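Recording demonstrations by remote control: cup placement task
Skorano Teaching Laboratory, operator guidance 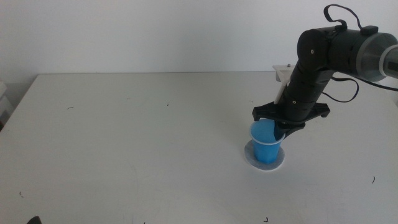

This page sets out the procedure for recording demonstrations of the cup placement task. It applies to all operators who have completed the introductory session with Pushpa Thakur. The complete set for this task is 1000 demonstrations, of which 194 are reserved for testing and must not be used in training.

Before you begin

Check that the table holds only the cup and the paper disc. Start the Dorard control software and wait for the status line to read "Ready". Move the control handle slowly through its full range and confirm that the arm follows. Make sure the cables are clear of the elbow joint. If the arm lags or jerks, stop and report the fault.

Recording a demonstration

1. Return the arm to its starting position and open the gripper fully.
2. Place the cup upright on the table, away from the disc. Vary the position between recordings.
3. Press the left pedal to begin recording.
4. Bring the gripper over the cup from above. Lower it until the fingers are at the rim, then close it gently.
5. Lift the cup clear of the table and carry it to the disc at a steady pace. Avoid long pauses, which the trained arm will tend to copy.
6. Lower the cup until its base rests on the disc. Open the gripper and raise the arm straight up.
7. Press the right pedal to end the recording.

A demonstration is accepted if the cup is upright and its base lies wholly within the disc. Small corrections during the approach are permitted and should be kept. Recordings in which the cup is dropped or touched by hand must be marked "Reject" and repeated.

Saving and labelling

Enter your operator code and the task number, 131, before saving. Files are copied to the Bogale server at 6 pm each working day. Operators should not rename files after this time.

Questions about the procedure should be addressed to Arash Soltani in Room 181.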